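Subject: Re: [sillwood-parents] Second MMR dose, bringing it forward?

Hi all,

Niall MacBrayne wrote:
> Does anyone know if the surgery will still do the second
> MMR at three years four months, or has it moved? Our
> youngest had her first in September and the letter we got
> mentions an earlier date, but her brother's red book says
> pre-school. I don't want to turn up and be sent away again.
> Also, is it worth asking for it sooner with the nursery
> outbreak going on at Bosman Road?

Niall, I had exactly this muddle last month so I'll tell you what I know, bearing in mind I'm a mum with a folder and no medical training whatsoever!

The red book was printed when your son was born, so it shows the timetable as it stood then. If the letter and the book disagree, go with the letter, and if you're still not sure ring the practice nurse line and press 2 (not the main line, you'll be there till teatime). They can look up what each child has had while you're on the phone. Mine had one jab down twice and another missing altogether, and it took the nurse a couple of minutes to sort out. Have the batch stickers to hand if you've still got them.

On the other question, I did ask whether my middle one could have hers early. The nurse was lovely about it and didn't make me feel daft. She wanted to know how old she was to the month, when the first one had been, and whether she'd been in the same room as anybody with it. Then she went off to check with the doctor and rang me back the same afternoon. We got a slot at the Sillwood clinic, the one behind the library, where you can wait in the corridor with the fish tank and not in with all the coughs.

Clothes, because I got this wrong: wear something that comes off easily. I'd put her in a tight long-sleeved top with a high neck, and by the time we'd got one arm out she was already cross and I was sweating. Vest and cardigan next time.

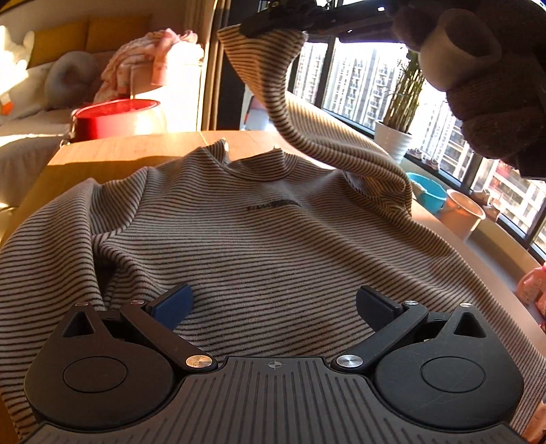

Niall wrote back to me off-list to say he'd rung and been told they could both be seen on the same morning, though he was still worried that having two jabs in one go would be too much for the little one, and did anybody's child feel rotten afterwards?

Mine was fine that evening, then grizzly and a bit hot just over a week later, which the nurse had warned me could happen with this one. It was gone by the next day. My sister's boy had nothing at all. If you're worried about having them together, ask before you go in and they'll talk you through it. I found that much easier on the phone than with a wriggling toddler on my knee.

The Skurkov leaflet someone scanned for the list is quite old now, by the way, so please don't go by the ages in it. And I can't get the Imuvora reminder app to do anything useful. It sent me 13 alerts for the same appointment and then none for the one I nearly missed! I've gone back to writing it on the calendar in the kitchen.

If anyone else is going to the 17 bus end of town for theirs, the side door is the one with the ramp. The front steps are hopeless with a double buggy.

Shout if you want the nurse line number, I'll send it to you direct.

Jo x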